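Reel Five

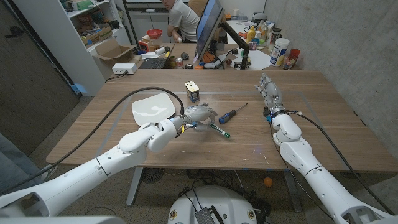

Szu-yu Peng received the trailer for Rulludell at version 40, with instructions to shorten it to 108 seconds. The studio, Iseritz, wanted the villain removed from the first half and the title card moved to the end. She opened the project file and marked the cuts on a paper log, as she did on every job. Her marker was green, with a white section at the cap. Red was reserved for the sound department and black for legal.

The first pass came to 111 seconds. She removed a door closing, a horse, and one line from the lead actor. The line was "I never left Prumham." It ran three seconds.

Pak-hei Kan called at the end of the shift. He had directed the film and had no contractual say in the trailer.

"You cut Prumham," he said.

"It was three seconds."

"The ending depends on it."

"The trailer doesn't include the ending."

He asked her to read the log aloud, and she read it. At entry 5 he stopped her. The shot was listed as a hallway, night, no dialogue. He said he had not filmed a hallway.

She loaded the source reel. The hallway was there, lit from the left, with the correct slate and the correct date, 04/03/2021. A man stood at the far end with his back to the lens. The slate named the camera operator as Rebelo.

"Who is Rebelo?" she asked.

Kan did not answer for a while. Then he asked her how long the shot ran.

"Three seconds," she said, and uncapped the marker.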